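In Praise of the Boring Towel
Hanna Pavliuk
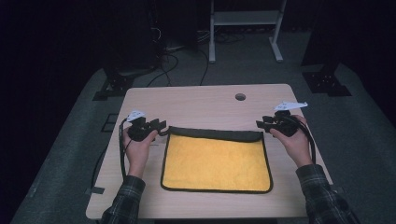
I have spent a good part of this year reading about robots that fold things, and I've come around to a view I would have laughed at in September, when I started: the folding is the least interesting part. What matters is how the examples were gathered, and who gathered them, and what that person was thinking about while they did it (lunch, very often, if my own experience is any guide).

Let me back up a little. For a long time the usual way to teach a robot arm a household task was to drive the arm itself through it. You sat at a control rig, or you took hold of the arm and pushed it around, and you did the job slowly and rather badly, over and over. I did this for a summer at Posstead, and I can tell you that a patient person comes home cross. Every motion feels like writing your name with someone else's elbow.

The newer habit is to leave the arm out of it. A person holds a pair of grippers in their own hands and does the chore at a table, and the motion of the grippers gets recorded. Later on, an arm wearing the same kind of jaws learns from those recordings. I love this idea, and I want to say so plainly before I start complaining, because I'm going to complain for a while.

What I love is that it lets people be good at things. My aunt can fold a towel in the time it takes me to find the corners. Put her at a control rig and all of that skill is gone, but put a gripper in each hand and a fair amount of it survives. She still knows to pinch close to the hem and to keep a bit of tension on the cloth as she brings it over. She would never think to tell you any of this, and she doesn't have to.

Now for the complaining. The group at Dretham put out their towel results this spring, under the project name Cleltach, and the number everyone repeated was 3,159 recorded folds. It's a fine number, and I don't doubt a single one of them. But if you read down to the section on where those folds came from, you find that 12 people made them, and that more than 2,000 came from just two of those people. So the robot has mostly learned how two people fold. It has their hurry and their habits, and it starts from the left because they do.

Is that so bad? I went back and forth on it over several evenings. A robot that folds like two sensible people is a good deal better than one that can't fold at all, and you could argue that a steady teacher is worth more than a crowd of them. There is something to that. When the examples disagree, a learning system can end up splitting the difference, and halfway between two good ways of folding a towel there is often a very bad one.

Still, what I kept returning to was the follow-up by the Moroz lab, which got much less attention and deserved more. They collected only 109 folds. But they asked people to begin with the towel crooked, or bunched, or with one corner tucked under, and they kept the recordings where somebody missed the hem and had to go back for it. Their robot was slower than the Cleltach one on a towel laid out flat and square. On a towel dropped on the table any old way, it did clearly better, and when it lost its grip it went looking for the edge again – which I found oddly moving, if I'm allowed to say that about a fold.

I don't want to hang too much on one small study. They used a single kind of cloth and a single table, and they say so themselves. But I think they are right about where the effort should go. We have gotten very comfortable reporting how many examples we have, and we're still shy about reporting what's in them. How often did the person fumble? Did they ever start from a mess? Were the clumsy ones thrown out before anyone counted?

I would like to see those questions answered on the first page of every paper of this kind, right up there with the big number. It wouldn't take much, just a short table and a paragraph of plain talk. And I'd like the people holding the grippers to be asked what they noticed, too. After a few hundred folds they know a lot about that towel, and so far most of it goes home with them at the end of the day.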